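首页 产品 样品申请 常见问题 门店 联系我们

搜索 请输入关键词 搜索

常见问题:台面选购、安装与日常养护

最后更新:2025年3月18日

本页整理了客服收到较多的问题,适用于Plivalell旗下的Praline系列和Fernandes系列台面。Driravholm系列为户外产品,养护方式不同,请查看该系列的单独说明。

一、订购与样品

可以先拿样品吗?

可以。每个地址最多可申请6块样品,样品免费,运费由收件人承担。样品边长较小,天然石材的纹路在整块板上会有明显变化,样品只能用来判断底色和表面处理方式。

天然大理石能挑板吗?

能。Praline系列为天然大理石,下单后仓库会发送整板照片,客户确认后才开料。确认之后不再接受换板。Fernandes系列为石英石,同批次花色一致,不提供挑板服务。

定金多少?

定金500元,预约上门测量时支付,可抵货款。测量之后取消订单的,定金不退;测量之前取消的,全额退回原支付账户。

报价包含哪些项目?

报价包含台面板材、直边磨边、一个水槽开孔和一个龙头开孔。挡水条、异形边、炉灶开孔、旧台面拆除另计。没有电梯的楼房,四层以上加收搬运费,具体金额以测量单为准。

二、测量与安装

什么时候可以测量?

下柜安装到位并调平之后。水槽、龙头和灶具最好已经到货,至少要能提供型号和开孔图。只有设计图纸时可以先估价,但不能据此开料。

柜体需要做什么准备?

柜体顶面高低差不能超过两毫米。水槽柜两侧的侧板要完整,不能为了走管子把前沿切掉。靠墙的一侧如果不直,请在测量时告诉师傅是打算贴砖遮缝还是打胶收口,两种做法留的余量不一样。

从测量到安装要多久?

石英石通常两周左右,大理石三周左右。八月仓库盘点,工期会延长几天,客服会在下单时说明。

台面会有接缝吗?

单块板长度有限,L形和U形台面一般在转角附近接缝。大理石的接缝比石英石容易看出来,尤其是纹路较粗的板。我们不在水槽开孔的正中间接缝,灶具开孔同样如此。

安装当天能用水吗?

不能。水槽边缘的密封胶需要二十四小时固化,这段时间内不要放水,也不要在水槽里放重物。上下水的连接不包含在台面安装服务中,需另约水工。

三、日常清洁

平时用什么擦?

温水加少量中性洗洁精,软布擦拭,再用清水过一遍并擦干。白色大理石不要用带颜色的百洁布,容易留下染色。

哪些东西不能用?

醋、柠檬酸、洁厕剂、除垢剂都不能用在大理石上。这类产品会腐蚀石材表面,留下发白发涩的印子,擦不掉,只能重新抛光。石英石对弱酸的耐受性好一些,也不建议长时间接触。含研磨颗粒的去污粉两种台面都不要用。

大理石要多久做一次防护?

厨房台面每年一到两次。判断方法是在台面上滴几滴水,等十分钟后擦掉,如果滴水处颜色变深,就该重新涂防护剂了。涂之前台面要完全干燥,涂完静置一晚。

酱油、咖啡洒上去怎么办?

马上用纸吸干,不要来回抹。已经渗进去的,可以用石材专用的敷料膏覆盖一晚再清理,深色渍可能需要重复几次。红酒和果汁除了染色还带酸性,处理之后那一块可能会失去光泽。

四、水槽周围

水槽四周是整个厨房里最容易出问题的位置。积水、洗洁精残留和水垢都集中在这里,报修单里也数这一处最多。 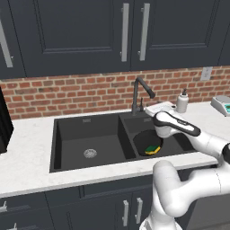 台下盆的接缝在台面下方,平时不容易注意到,建议每半年用手摸一圈,胶条有松动或发黑就应当更换。更换密封胶时要把旧胶刮干净,直接在旧胶上覆盖新胶很快会再次脱开。

深色水槽上的白色水垢怎么去?

先用热毛巾敷几分钟,再用软海绵加中性清洁剂擦。如果一定要用除垢剂,请倒在海绵上,只擦盆内,不要碰到台面边缘,擦完立即冲净。

龙头根部发黄是什么原因?

多数是龙头底座渗水,水带着铁锈进入石材。先让水工检查底座垫圈,再处理台面。只清洁不修漏,几周后会再次发黄。

背后的砖墙需要封缝吗?

需要。砖面粗糙,普通玻璃胶不好粘,要先把底边一圈清理干净并刷一层底涂。砖本身也吸水,水槽后方的部分最好涂透明防水剂。

双盆中间的隔断能加宽吗?

隔断属于水槽的一部分,台面无法改动。台下盆的开孔是连通的一整块,换水槽时只要外形尺寸一致,原开孔可以继续用。

五、保修与售后

保修范围是什么?

石英石保修十年,大理石保修两年,均包括非人为的开裂和接缝脱胶。染色、酸蚀、磕碰和自行改孔不在保修范围内,可以付费维修。

怎么报修?

在“联系我们”页面填写订单号,并上传两张照片,一张近景,一张能看出损坏位置的远景。客服两个工作日内回复。

搬家后台面能拆走再装吗?

不建议。台面与柜体用胶固定,拆卸时断裂的可能性较大,拆装造成的损坏不予保修。

订阅我们的邮件,获取新品和养护提醒。输入邮箱地址 订阅

本网站使用Cookie以改善浏览体验。继续浏览即表示您同意我们的Cookie政策。 接受 设置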